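September, 9:40 pm

Tralar gripper, continued. Back bench, light surface, handle unit only, no arm tonight.

Picked up where I left off with the finger pads. The green covering on both fingers is getting ragged. Left one is the worse of the two: edge peeling along the top, frayed down one side, a small scrap hanging at the bottom. Right one has creases, the upper border is starting to lift, and there's a scrap sticking out near the lower corner. I have not trimmed anything yet. Want to see how far it goes before the grip itself changes.

Cycle count on this set is 386 by the tally sheet. The Perneck set was still tidy at that point, but it was closing on foam blocks and these have been closing on printed parts with sharp corners, so I don't put much weight on the comparison.

Slip test, same as before: hang the bag from the test bar, close, lift, hold. Held at 70 grams every time. At 2 x that it held, then crept, then let go on the last try. Creep started on the left side, I think. Hard to tell by eye. Need to mark the bar with a pencil line next time.

Spring: swapped the long one for the short one from the Galbraith box. Closes faster, opens a little stiff. Leave it in for now.

Servo board still resets if I plug in the Belia supply after the USB. Other way around is fine. Wrote it on the lid in marker. Haven't looked for the cause — could be the ground, could be the connector I crimped in a hurry.

Screws on the finger tops: not touched tonight. If the fingers come off for re-covering I'll do both together and check that the tips still line up afterward. Last time I did one side only and spent the evening shimming it.

To do:
new covering, both fingers, wrap the edge under this time
pencil line on test bar
order short springs
try supply on the other bench
rerun slip test, same weights, before and after the change

Target for the next set is 3000 cycles without re-covering. Fingers open, as left:

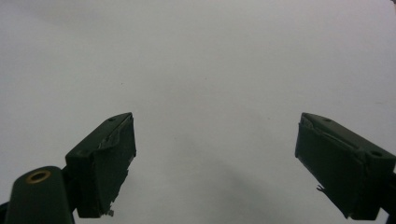 Belia, writing in the margin the next morning: clean the fingers with alcohol before you wrap them, and give the glue a night before you start counting. I'd also run a few with the long spring back in, or you won't know if the creep came from the pads or from the spring.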